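Thread on whether machines can do household or shop-floor chores yet. Mostly about putting things away, as this is the part I get paid to think about.

The chore: objects on a table, a tray near them, objects should end up in the tray. A child of four does it badly in a minute. An adult does it while on the phone.

It is a fair stand-in for a lot of paid work. Kitting, returns, restocking, clearing a packing bench. Same motions, worse lighting.

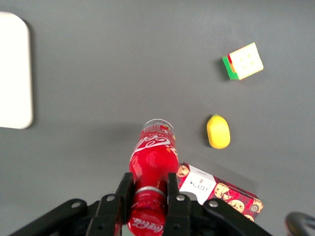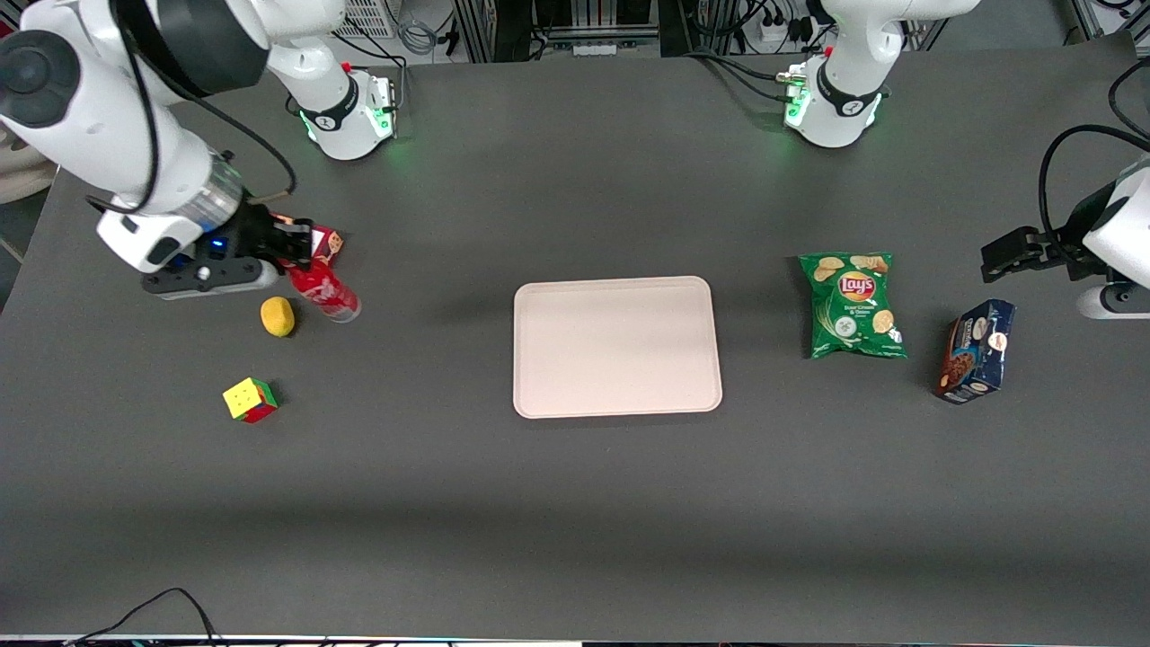
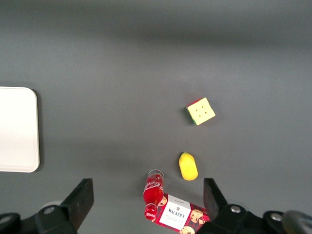 Can a machine tidy a kitchen table yet without someone standing next to it?

On a good day, with objects it has handled before, for a stretch of minutes. Leave it alone for an afternoon and you should expect to come back to a stopped arm and something on the floor.

That is the short version. The rest of the thread is why the gap between minutes and an afternoon is so hard to close.

Start with the grasp, as everyone does. Two parallel fingers are a poor hand. They are also cheap, easy to model and easy to repair, so they are what most people use.

Two fingers on a cylinder give you two lines of contact. The part can still roll or pitch about the axis between the fingers. Grip a bottle away from its center of mass and it swings when you lift.

The swing is small. It matters when you place, as the end you thought was level touches first and the bottle pivots in the grip. Now your estimate of where the bottle is has gone stale and the controller does not know it.

Boxes are easier to hold and harder to approach. A flat box on a flat table offers you one good pair of faces, and if it is wider than the finger opening it offers you none. You go for the narrow side or you tip it up against something.

People tip things up against something all day long. Watch yourself pick up a credit card. You slide it to the table edge or get a nail under it. Robot programs that do this on purpose exist, and they are much less common than programs that grasp from above and hope.

Bags of chips. The bag is mostly gas. Pinch the middle and you are squeezing a balloon. Pinch the crimped seal and you have a good hold on a thin strip, provided you can find the strip and come in along the right direction.

Then contact. Objects that touch each other are a different problem from the same objects spaced out. Lift the one underneath and the one on top goes somewhere. Lift the one on top and you may drag the one underneath. Published success rates often come from spaced-out objects. Read the setup section first.

Numbers, for those who want them. At Hadard we ran a put-away test in April. One bench, two arms, grocery items, tray in the middle, 302 attempts. An attempt was one object from table to tray.

169 finished with no help. That is 56 percent. The demo reel we cut from the same week looks like 100.

I am not embarrassed by 56. I am a little embarrassed by the reel.

Trinh Mai logged the failures. The biggest group was not dropped objects. It was the arm closing on nothing, or on a corner, and carrying on as if it had the thing.

Second biggest was placement. Object reaches the tray, lands on the rim, ends up half in. Is that a success? We scored it as a failure. Others score it the other way, and you will not learn that from the headline number.

Dropped in transit was third and well behind. Once the fingers have a decent hold, the trip is mostly fine. Motion planning is the part of this field that works.

Detecting a missed grasp sounds trivial. Read the finger position: fully closed means empty. Now grasp a thin cardboard flap. Nearly closed, and also holding something. Set the threshold tight and you miss real holds, set it loose and you carry air.

Wrist cameras help. They also look at the object from so close that the fingers and the object hide each other at exactly the moment you want the most information. A second view from the side covers part of that until an arm passes in front of it.

Ánh Ung ran the retry experiment. Allow one retry after a detected miss and the completion rate goes up a good deal. Allow unlimited retries and it goes up slightly more, while the time per object gets silly. She capped it at 2.

Time is the next thing. A person clears a tray's worth of items in the time it takes the arm to do one. We averaged some 40 seconds per object with retries included. Nobody pays for that on a packing line in daylight.

At night the sum changes. If the bench has to be clear by morning and the building is empty, slow is acceptable. Stopping is not. A slow machine that finishes is worth money, and a fast one that halts at 1 a.m. waiting for a person is a cabinet.

So the number I ask vendors for is mean time between interventions. Pilar Quiroga at Bikell gave me a straight answer to that last year, in minutes, with the test conditions attached. It was a low number and I bought from them partly on the strength of it.

Question I get from relatives: when do I get one at home? Homes are the hard version. A shop floor can fix the table height, the light, the bin position and the list of parts. You are not going to do that to your kitchen for a machine.

What homes have already accepted is the opposite arrangement. A dishwasher is a robot that makes you do the grasping. So is a washing machine. The part left over for people is picking up odd shapes and putting them in the box, and that has been left over for decades.

Floor vacuums got in because the floor is flat, the penalty for missing a spot is close to zero, and you can run it again tomorrow. Put-away has none of that. Missing a spot means a glass on the edge of a shelf.

On learning from demonstration, as it will come up in the replies. Yes, it is the best thing to happen to this problem in years. You guide the arms through the job many times and train on the recordings. It handles soft bags and odd boxes far better than the hand-written rules we had before.

What it does not give you is a guarantee about the next object. Vy Tô swapped the tray for one of a different color in our setup and the placement rate fell noticeably. Same size, same spot. We fixed it by recording with more trays, and that is a fix for trays.

A rule-based system fails the same way every time, and you can write the failure on a card and tape it to the machine. A learned one fails in ways that are harder to put on a card. Maintenance people dislike this and they are right to.

Two arms or one? For table to tray, one arm at a time does nearly everything. The second arm earns its cost when the object needs holding still while something is done to it: opening a bag, turning a lid, folding a carton.

It also costs you. Two arms over one table have to stay out of each other's way, and the easy method is to let one wait. Check how much of a two-arm video is one arm waiting.

Places where I would buy today. Single product family, rigid packages, fixed fixtures, a person within earshot. Prirncombe runs a cell like that for refilling display trays and it pays its way, by their account and by the invoices I have seen.

Places where I would wait. Mixed returns. Anything wet. Anything in a tangle. Textiles, unless you enjoy research. Any kitchen with people in it.

Things to ask at a demo, if you go to one. Can I put my own object on the table? Can I move the tray? What does it do if I take the object away mid-reach? Watch the engineer's face as well as the arm.

If the answer to the first is "it hasn't been trained on that," fine, that is an honest reply and a useful one. Then ask how many hours of recording it would take and who does them.

Viktória Halász made a point I keep coming back to. The recording hours are a chore too, and a person does them. Count those in the labor figure. For a short product run, the person recording could have finished the job by hand.

For long runs and stable parts the hours spread out and the case gets decent. Same arithmetic as any tooling. A learned policy is tooling, priced in someone's afternoons.

Our next test is the same bench with objects touching on purpose, half in the tray's shadow side, scored by someone outside the team. I expect the rate to drop below half. I'll post the failure table with it this time, ahead of any video.

Someone already asked in my messages about Cù, the household arm with the soft fingers. I have not had one on a bench, so no opinion. If you have logs from one, longer than a minute and with the failures left in, send them over.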